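Search this site Go

Buy the Hand for the Messiest Table, Not the Cleanest Demonstration

By Samira Saliba 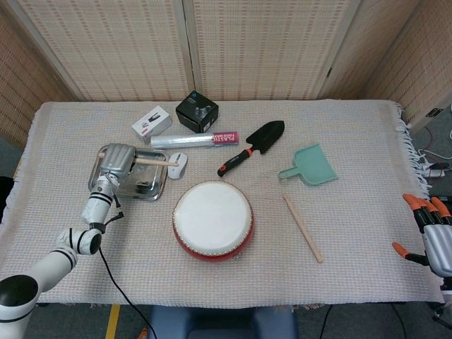

A silver hand holds a drumstick over a steel tray during comparison work on the bench.

Institutions that purchase robotic hands tend to choose them in the wrong order. A committee reads the specification sheets, watches the supplier's film, sets a budget, and then asks the laboratory staff to make the chosen product useful. I have taken part in this process at Lamus, and I have signed the forms. It is my view that the order should be reversed, and that no hand should be purchased until it has spent a fair period on a table of ordinary objects selected by someone other than the supplier.

The reason is plain enough to anyone who has worked with such equipment. A grip force figure describes what a hand can do to a test block. It says little about a drumstick, which is thin, round, and inclined to turn in the fingers as soon as it is held away from its middle. A garden trowel poses a different problem, as does a roll of plastic food wrap or a computer mouse. Our bench carries objects of this kind for that purpose. They cost very little, and they have changed more of our decisions than any printed table.

In October our group compared 4 hands on the same arm and with the same controller. Nizar Abu Hammour planned the trials and Nisreen Haddad kept the records. Each hand was given 142 attempts, with the objects set down at angles drawn in advance. The two-finger gripper from Hepburn, which had the shortest specification sheet, did well on boxes and poorly on anything that needed to be turned after it was picked up. The Zirneo hand, with five fingers, was slower on boxes and much better on handles. Neither result would have been clear from the figures supplied.

I would draw particular attention to the question of tool use. Picking up an object and holding it in a way that allows it to be used are separate skills, and suppliers report almost entirely on the first. A drumstick gripped at the wrong place has been picked up, and the report will count it as a success. It cannot be used to strike a drum with any control. We now score the two matters in separate columns, and I would urge other laboratories to do the same, even where this makes published rates look worse.

Some colleagues disagree. Elias Khalaf has argued, with good reason, that a simple gripper which does one thing reliably is worth more to a small plant than a complex hand that does many things fairly well. Where the parts are known and the fixtures are fixed, I accept his point in full. My concern is with buyers whose tasks are not yet known: teaching laboratories, service projects, care settings. Such buyers are often sold on range, and they ought to be shown range before they pay for it.

There is also the matter of cables. It may seem a small subject for an essay on purchasing policy. Yet a wrist cable that runs down across the work surface can move the very objects under test, and an arm that performs well with its cable held aside by a technician has not been tested at all. Skivodico now includes cable routing in its acceptance form, and we have adopted the same line in ours.

Jad Masri has proposed that laboratories in our network share a common set of household objects, together with a record of every attempt, failed ones included. I support the proposal. A shared record of 500 attempts per hand would serve buyers better than another season of demonstrations - and it would give the makers of good hands a fairer hearing than they now receive. The set need not be expensive. It does need to be the same set, placed in the same positions, and it should remain outside the control of anyone with a product to sell.

Lamus will continue to request trial loans before any purchase is approved. Suppliers who decline are free to do so, and we will record that they declined.

24 comments Share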